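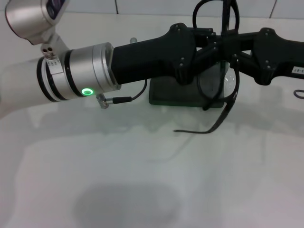 By Babalola | Guesthouse Keeping, handout 4 | Sat 12 August

Home Courses Handouts Contact
Search this site Go

I've rambled enough about breakfasts, so this week it's pricing! When I helped out at Marnavero, a little B&B with six rooms, we charged the same all year and wondered why June was packed and winter so quiet. Set two rates, one for each season, and write down what a room costs you before you pick either (laundry too, I always forgot laundry). For next time, work out both rates for the Grillallow exercise and bring your sums along.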